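Gripper comparison group, minutes of the March meeting
Place: Virkumthorpe, small meeting room. Start at 9 in the morning.
Chair and minutes: Yung-ching Leung
Present: persons from the gripper bench, from data checking and from the workshop. Lau team joined by phone.

1. Minutes of the last meeting
The minutes were accepted with one correction. Under point 4 it was written that the Stevby fingers are the longer ones. It must be the Sorkden fingers. The table of finger lengths was right, only the sentence was wrong.

2. Status of the recordings
The data checking group reported that 3605 recordings are now in the store for the comparison. Of these, 724 are still waiting for a check by a person. The automatic check passed them, but it does not see when the cloth slips out of the tips late in the motion, so the meeting wants that all of them are looked at. It was asked if a part could be enough. The chair prefers to finish the whole set before we compare the two tip shapes, and this was agreed.

The Lau team asked that the file names contain the tip shape. Now it is only in the separate notes, and two times the notes were filled in after lunch from memory. Agreed, from the next session on.

3. Tips for soft material
Long discussion. The flat tip holds thin cloth well, but on thick plush it pushes the pile down and the operator closes more than needed. The rounded tip is easier to place at a corner, but the operators say they feel less when the material starts to move. The workshop can make a tip that is flat in the middle and rounded on the sides. The meeting was positive, but first we want results from the two existing shapes, otherwise we compare three things with too few recordings of each.

It was also discussed if the mat task should be done with one gripper or with two. With one gripper the far end of the mat stays where it is and the mat turns. With two grippers it is more stable, but the operators must agree who begins. The present instruction says only "take the mat and move it", and this is too little.

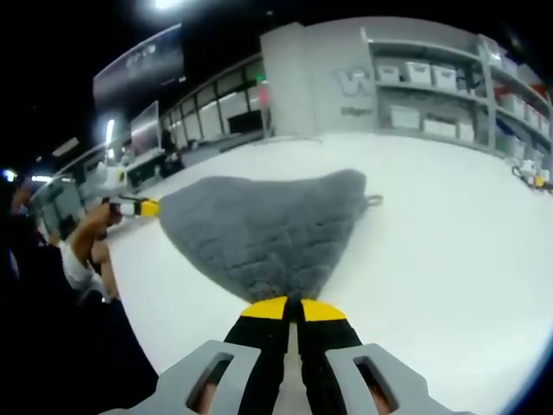 Mat task with two hand-held grippers, yellow tips on the gray mat.

The group agreed that the two-gripper version stays in the comparison. The instruction will be written new, with one person giving the start word. The one-gripper version is kept for the small cloths only.

One operator remarked that the small loop on the mat is a good place to grip and that people choose it without being told. The chair asked to write in the notes which place was used, corner or loop. If we mix them, the numbers for the tips say little.

4. Camera on the gripper
The view is wide enough for the table tasks. Open question is the exposure. When a bright lamp comes into the view, the white table changes its brightness during the motion and the edge of a light cloth is difficult to find afterwards. The Lau team has tried a fixed exposure and is satisfied with it. We will try the same value here, but it is possible that our ceiling lights need another one.

5. Controller
The new controller version was not tested, because the cable for it has not arrived. Moved to the next meeting.

6. Actions
Yung-ching Leung: write the new instruction for the mat task and send it around.
Data checking: finish the waiting recordings, and report slipping cases separately for each tip shape.
Workshop: prepare a drawing of the mixed tip, no printing yet.
Lau team: send the exposure value and the new form of the file names.

7. Other matters
The door of the test room does not close fully. Please pull it. Someone asked if sessions on Sunday are possible before the report. The chair said no.

The meeting was closed before the coffee break. The next date will be sent by mail.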